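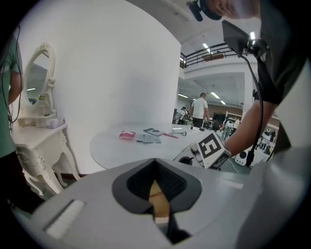
The Night Bus to Pravport

The last bus out of Osagie leaves at 9 p.m. and gets to Pravport a little before dawn. Kadir Altıntaş has driven it for 28 years. He takes the coast road in summer and the valley road from December on, when the pass ices over.

Most of his riders work at the fish market. They board with rubber boots in shopping bags and are asleep by the second stop. Bukola Tijani, who sells smoked mackerel from stall 8, rides three nights a week and always sits over the heater.

"I tried the train," she said. "It gets in after the boats. By then the good fish is gone."

The county wants to end the route next year and run a van from Prilar instead. The van would seat nine. Altıntaş had 31 people on board the night I rode, two of them standing as far as the bridge.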